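Speaker notes – Clearing the dining table
Tudor Roman, September 26, 2025

Slide 1. Title. Wait for the door to close. Say who I am, say that the talk covers one surface and the seating near it. Storage is the Nurnach session, after lunch.

Slide 2. Terms. A "resident" object lives on the table between meals. A "visitor" arrived with somebody and has not left. Deliveries are visitors. Tissue boxes are usually residents. Define both before showing any results, or the questions will all be about definitions.

Slide 3. The Jatton survey. 183 households, one table each, checked in April. Total objects logged: 432. Do not read the table aloud. Point to the row for packaging and move on.
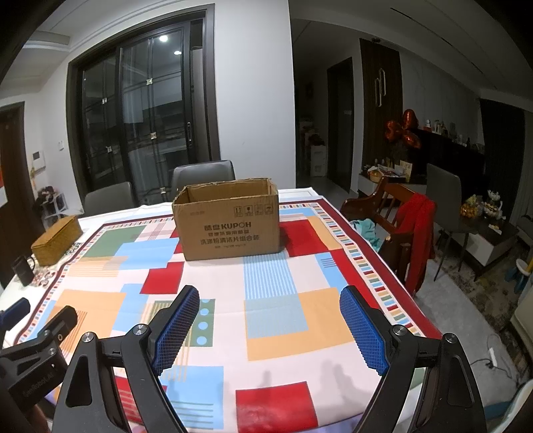

Packaging stays longest when it is open and still upright. A carton with its flaps gone works as a tray, and things get dropped into it. The rule we tested: empty it, flatten it, take it out of the room the same day. Contents go to the place of use, so cleaning products to the laundry or under the sink.

Mugs are simple. They go to the kitchen on the next trip.

Slide 4. Chairs. Clothing over a chair back counts as a visitor, and so does a cloth left on a seat. Clear the chairs before the table – otherwise people sort laundry on the surface they have just finished.

Slide 5. Patterned tablecloths. Small items are harder to pick out against a busy print, so run a hand over the cloth after clearing. Shake it outdoors. Check the hem for crumbs.

Slide 6. Floor. Power strips and cables last, with the chairs pulled back. Skip this slide if under 3 minutes remain.

Questions. Sepúlveda will ask about glass tops. Refer to the Trastine handout, page two.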